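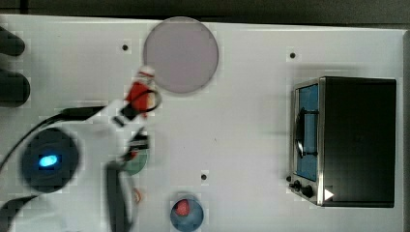
*Toaster oven, blue bowl and small items on the worktable, Drirken Kitchen Studies*

# Call for Participants: Everyday Tabletop Tasks Study

Drirken Kitchen Studies invites adults to take part in a study of how people arrange and put away small kitchen things on a shared work surface. The study is led by Annick Lemaire, with Xolani Ndlovu responsible for sessions and scheduling. No cooking experience is required.

## Purpose of the study

Small countertop appliances take up a fixed part of a table, and everything else has to be placed with that in mind. We wish to learn where people choose to set a bowl, a plate or a handful of small items when a toaster oven already stands at one side, and how those choices change when the table is used for a second task. The findings will inform the layout guidance that Drirken prepares for shared kitchens in residential buildings.

## What participants will do

Each participant attends 2 sessions of 50 minutes. In the first, you will be asked to set out a small group of objects on a white tabletop in whatever way you find convenient, and then to clear them. In the second, you will repeat the activity following a written plan. The objects are light and are handled at table height. The oven remains switched off throughout, and no food is prepared or eaten.

A short interview follows the second session. It concerns your own habits at home, such as where you leave things that are in use and which items you put away first.

## Who may apply

Applicants must:

- be 18 years of age or older
- be able to stand or sit at a table for the length of a session
- be comfortable following written instructions in English
- be available for both sessions

We particularly welcome people who share a kitchen with others, and people who use one hand for most tasks. A chair and an adjustable table are available on request - please mention this when you apply. Employees of Drirken and members of their households are not eligible.

## Compensation

Participants receive a gift card on completion of the second session. Travel by public transit is reimbursed on presentation of a receipt. Those who withdraw after the first session will receive half of the gift card value.

## Privacy and consent

Sessions are recorded from overhead. Recordings are stored under a participant number and are seen only by the study team. A consent form will be sent to you in advance, and you may withdraw at any time without giving a reason.

## How to apply

Please complete the form available at the Drirken front desk, or request a copy from Xolani Ndlovu. Applications must be received by 10 August 2026. There are 17 places, and applicants who cannot be offered one may ask to be kept on the reserve list.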